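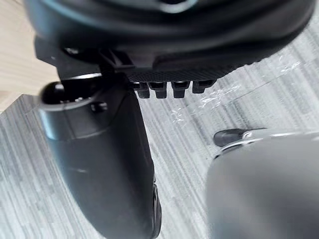 Low cabinets with two doors are where flat packages go to get crammed, and I've been as guilty as anyone. I look after the supply cabinet at Magesa, our shared workroom, and for a long time my method was to shove things in and lean on the doors. Most of what I store comes in clear plastic wrap, so now I start by getting a decent grip. My gloves used to be the smooth kind and everything shot out of my hands. A fine crosshatched texture like the one on that dark pad is what I look for on the palms now, and I've dropped a lot less since!

What you need
A two-door cabinet with one shelf
A tape measure
A soft dry cloth
A screwdriver, for the hinges
Masking tape and a marker

Step 1: Open both doors all the way
Not one door, both. I know it's tempting to open just the right side and slide things in at an angle, but that's how I tore the wrap on a whole stack last January. Pull up a low stool if your knees complain (mine do) and wipe the shelf and the bottom panel before anything goes in.

Step 2: Measure, then measure the package
Nandi Nkuna, who has the desk nearest the cabinet, talked me into writing the depth of the shelf on a bit of tape and sticking it inside the door. I grumbled, and then I used it every single time. Measure the longest side of the package with the wrap on, and leave yourself a little room for your fingers.

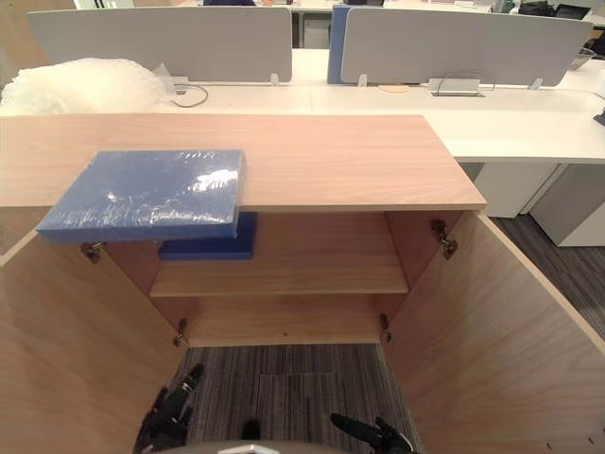
Step 3: Top first, then shelf, then floor
The order matters more than you'd think. I bring each package to the top of the cabinet and let it rest there while I decide where it's going. Keep an eye on the front edge, though – that blue one on the left is already poking out over the opening, and one bump of the hip would do it. Slide it back so the whole thing sits on the wood before you bend down. The darker navy one is already inside, under the overhang, and the compartment below the shelf is still empty, so there's plenty of space to play with. I'd put heavy things down there and keep the shelf for whatever gets used most.

Step 4: Lay them flat, long side in
Standing packages on end looks neat for a day and then they slump. Flat is better. Put the long side toward the back wall if the depth allows, and turn any folded seam in the wrap face down so it doesn't catch on the next one. I stop the stack a hand's width below the shelf above.
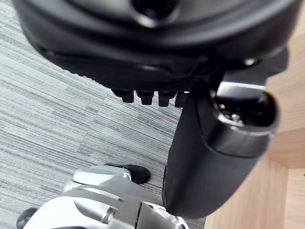 Step 5: Close the doors slowly
If a door springs back, something is sticking out. Don't push! Open up again and nudge the stack in. If the doors rub against each other even with the shelves clear, try the adjusting screws on the hinges, a quarter turn at a time, and test the door after each one.

Step 6: Label and leave it
A strip of masking tape on the inside of the door, with one line for the shelf and one for the bottom. My first sorting took 30 minutes with a coffee break in the middle. Next on my list is the tall cabinet at our Alldale room, and that one has drawers – wish me luck.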